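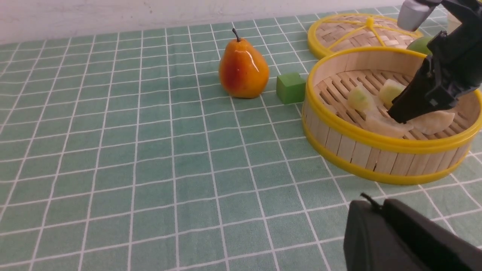
Dolten, August 17, 2023

Thread: Teleop demos for the dumpling task, wrist view losing the target

gridcloth: Task is toy dumplings and a bamboo steamer basket. I have 32 demos by remote control using the Brilta leader arm. The policy reaches well and closes early. The wrist view loses the target in the last part of the approach. Before I record more, do I change the wrist mount or the way I drive?

latchpin: Change the way you drive. Stop above the piece, line up, then go straight down. A slanted approach gives the policy a different view every time.

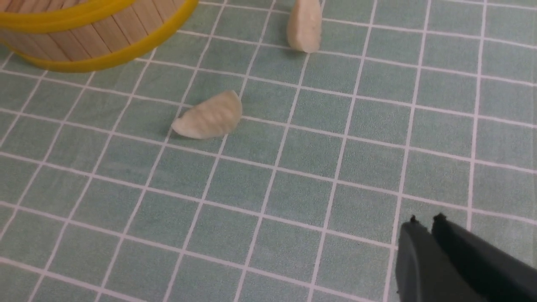

Can I mix demos moved by hand with demos from the leader arm?

Keep them in separate sets. Hand-guided motion has different speed and force, and your hands end up in the head camera view.

mo_servo: Disagree with latchpin. If every demo comes straight down, the policy never sees a recovery. I drive off target on purpose in 7 out of 32 and correct.

latchpin: Corrections are fine. Sloppy approaches are a separate problem, and people confuse the two. 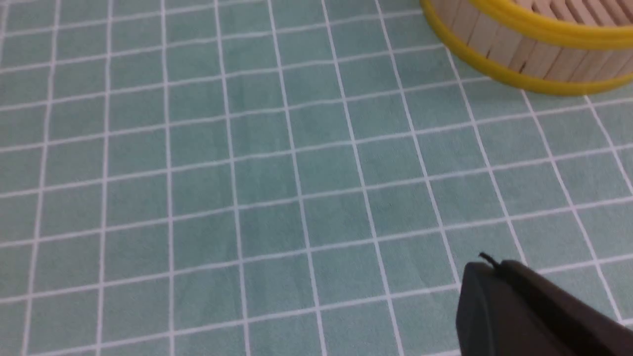
gridcloth: The leader also has lag. I measured 20 ms on the Huner controller in June and have not checked it again. If it has grown, the early close could be me squeezing ahead of the arm.

mo_servo: Check that first. Log the commanded and measured finger position and compare.
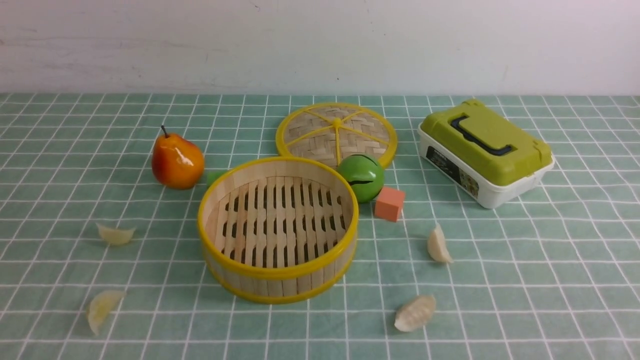
gridcloth: I will also vary the start layout more. Most of my demos use 2 layouts, so the policy may have learned positions. Logs tonight, then a new batch with the vertical approach.

latchpin: Change one thing per batch or you won't know which one helped.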